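Dikosari Family Learning Program
Interim Progress Report to the Stilell Fund
Submitted Jul 30, 2024

1. Summary

This report covers the period from January through the close of the spring term. The program offers early math and language sessions to families with children between the ages of three and six. During the period, 38 families enrolled at the Dikosari and Brito sites, against a target of 20 per site. Enrollment at Brito met the target. Dikosari fell short by two families, and we expect to fill those places when the fall term begins.

2. Sessions delivered

Each site held 11 sessions. The Brito sessions ran as scheduled. Two Dikosari sessions were moved to later dates after a heating failure in the building, and both were made up before the end of term. Attendance was strongest in the first half of the term and declined in the final weeks, a pattern also reported in our previous submission.

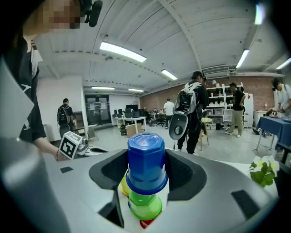

Parents were asked at enrollment which languages they use at home. The answers led us to translate the take-home sheets into two further languages. Printing was delayed by the need for a second proofreading, and families at Brito received the first translated sheets later than planned. The remaining sheets are complete and will be distributed at the start of the fall term.

3. Staffing and training

The site lead position at Dikosari was vacant for part of the period. Existing staff covered the sessions, and the position has now been filled. All session leaders completed the training module on early number concepts. The module on working with interpreters has been postponed to the fall at the request of the training provider, Citora.

4. Materials and curriculum
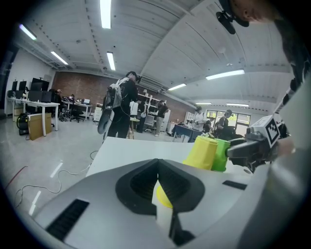 The revised curriculum guide was issued to both sites in draft. Session leaders reported that the opening activities were too long for the youngest children, and these have been shortened. They also asked for more work with ordinary objects in place of printed cards. The units on sorting and comparing have been rewritten accordingly, using things as simple as a yellow cup and a green cup set side by side on a table. A child can be asked which is which, then asked to place a third next to the one it matches. The units on measuring are still under review.

5. Expenditure

Spending on materials and printing for the period came to $3,686, within the approved budget line. Savings from the vacant position have been held pending the Fund's guidance. We request permission to apply them to interpreter fees in the fall.

6. Next period

The program will finalize the curriculum guide, complete the postponed training and contact families who stopped attending before the end of term. A short telephone survey has been drafted for that purpose. Results will be included in the final report.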